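Lesura (swimwear)

Lesura is a swimwear label founded in Allthorpe by the pattern cutter Isabelle Lapointe. It makes bikinis, one-piece suits and a small range of beach cover-ups. Bikini tops and bottoms are sold separately, each in its own size, and tops are graded by both underband and cup.

History

Lapointe trained as a corset maker and worked for the lingerie firm Girard before starting the label. The first collection had 24 pieces, all cut from a single weight of nylon and elastane knit. Prasert Paisan joined as technical designer 2 years later and redrew the size chart, which until then had been based on dress sizes.
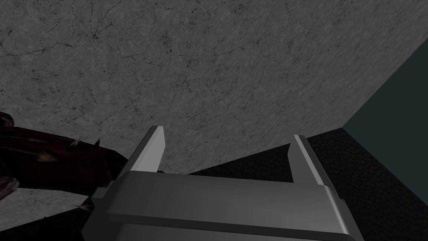 Paisan's chart was drawn from the body measurements of 1,222 customers. It added smaller underbands with larger cups, a combination that had made up most of the returned orders. The older chart was withdrawn the following August.

Construction

Most tops are fully lined and have a side seam with a light plastic bone. The triangle styles have no bone and close with ties at the neck and back. Straps on the larger sizes are wider and are joined to the cup with a bar tack — a short run of dense zigzag stitching — in place of a sewn loop. Elastic is chlorine resistant on all styles except the crochet range.

Stutden top

The best-known style is the Stutden, a balconette top with a square neckline and removable straps. It was first issued in black and rust, and 342 were made in the opening run. A later version lowered the underarm by one centimetre and replaced the metal back clasp with a moulded one. 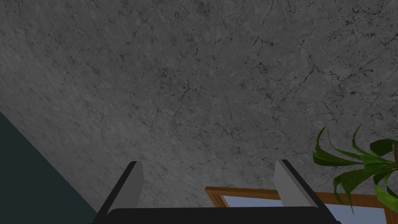 Matching bottoms are offered in high-waisted, tie-side and brief cuts. The tie-side cut uses the same cord as the triangle tops.

See also

Balconette
Bra size
Tankini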